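Two arms, small bits all over the floor — how many demos before it stops fumbling?

Posted by pokach_bench

Trying to teach a two-arm cell to tidy up small stuff. Teleop, one operator, fixed camera plus a camera on each wrist. So far 581 demos over a few weeks. Left arm does fine in playback, right arm grabs the big rounded bits ok but goes daft on the tiny ones. Hovers, closes on nothing, opens, repeat.

Layout gets shuffled between takes, by hand, by me, so probaly not that random. Typical start of a take below, right gripper already has something.

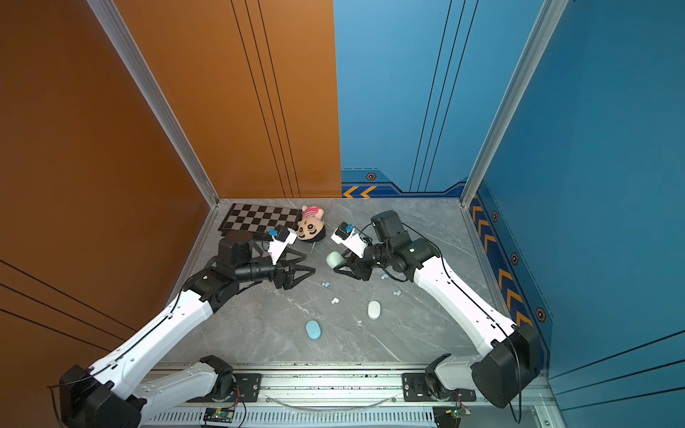
Right gripper holding the mint-green piece, left one open. Checkerboard and doll head at the back.

Do I just keep going to 2,000 or is the data wrong? Don't want to spend all of May on this.

Leonora Belmonte

Don't record more yet. Look at what you've got first.

Pull 60 takes and sort them by which object gets picked first. Bet it's the big ones nearly every time — you go for the easy grab, everyone does. So the tiny pieces only turn up late in the take, when you're tired and sloppy. Do a batch starting with the small bits and nothing else. Go slow on the last couple of cm and don't pause above the piece. If you hover, it learns to hover.

Also move the doll and the checkerboard about. If they're always in the back corner the policy can lean on them. We had that at Ilosdale, moved one mat and the whole thing fell over.

vedotgate_tom

more data. always more data

buenaventura22

Check your wrist cam timing before anything else. Ours was 16 frames behind the joint log and it looked exactly like this, closing on thin air. Big objects forgive it, little ones dont. Clap test on Thursday, fixed by lunch — had to bin the old takes though, sorry.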